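Search this site Enter keywords Go

Trullard Home Repair Program
Progress report to the Premness Fund
Last updated: November

The program has now finished kitchen repairs in 14 of the 27 homes covered by the grant. Work is under way in two more. The rest have been surveyed and are on the schedule for winter and spring.

Most of the work so far has been plumbing and storage. Older pipes under the sinks were in worse shape than the surveys showed, and in three homes we had to replace the subfloor before anything else could go in. That work was paid for out of the repair reserve. We have not moved money from any other line.

Cabinet orders from Trisholm were late in the first part of the period but are now arriving on time. We changed the standard order so that each home gets full-height lower units and fewer wall units. Older residents asked for this at the first visits – they do not want to reach above their heads for plates and pans.

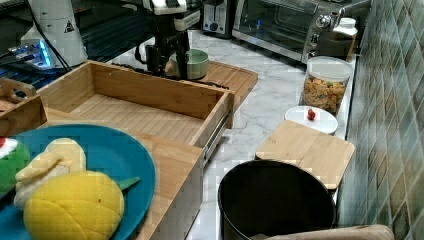

Follow-up visits take place three months after the work is done. Residents have mostly raised small matters: a door that needs adjusting, a tap that is stiff to turn. Vigfúsdóttir Plumbing handles these under its service agreement at no added cost to the grant.

Two things need a decision from the Fund. The first is whether homes with shared drains can be included when only one owner has signed up. The second is the end date. We can finish all 27 homes within the budget, but the last ones will run past the date in the agreement if the ground freezes early and outside drain work has to stop. We ask for a short extension to cover this.

Contact the program office | © Trullard Home Repair Program | Back to top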